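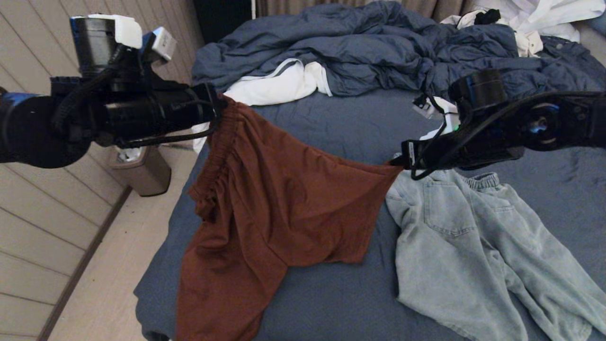
Chapter 5
Trousers, Waistbands and the Trouble with Folding on a Bed

I learned to fold on a bed, and I suspect you did too. It's the biggest clear surface most of us own, it's the right sort of height if you don't mind a bit of a stoop, and whatever you drop lands somewhere soft. In my first job, at the Skellier laundry, we had proper tables with 19 of us standing along them, and I still went home and did my own washing on top of the sheet with the duvet shoved up to the headboard.

Shirts had a chapter to themselves, so now we come to trousers. I've put them second because they look easy (two legs, one waist, what could go wrong?) and then they go wrong in your hands. Take a pair of soft cotton ones, the rust-brown sort with a gathered waist. Hold them up by the two top corners and the middle sags, the legs swing about and fold over themselves when they touch the bed, and you've got a big triangle of cloth where you wanted a straight line. Denim behaves much better. Lay a pair of jeans flat and they stay flat, even the ones with an elastic drawstring waist, and you can leave them to one side while you fight with the cotton.

The person who taught me to stop fighting was Habibur Gunawardena, my supervisor at Skellier. He could do 23 pairs while I did my first five, and he never seemed to hurry. "Find the waistband and keep hold of it," he used to tell me, usually while taking the trousers out of my hands. Everything in this chapter comes from that, really.

We'll begin with the waistband: how to find its two ends by feel, how far apart to hold them, and what to do when the elastic bunches up on one side. After that we'll bring the legs together - seams first, then hems - and only then lay anything down. The half fold, the third fold and the Cassim roll follow in that order. Please don't skip to the roll, however tempting it looks!

Before you read on, fetch two pairs of your own, one in thin cotton and one in denim, and clear a space as wide as your arms can reach.

5.1 Finding the waistband

Start with the cotton pair. Drop it on the bed in a heap, shut your eyes and feel for the gathers.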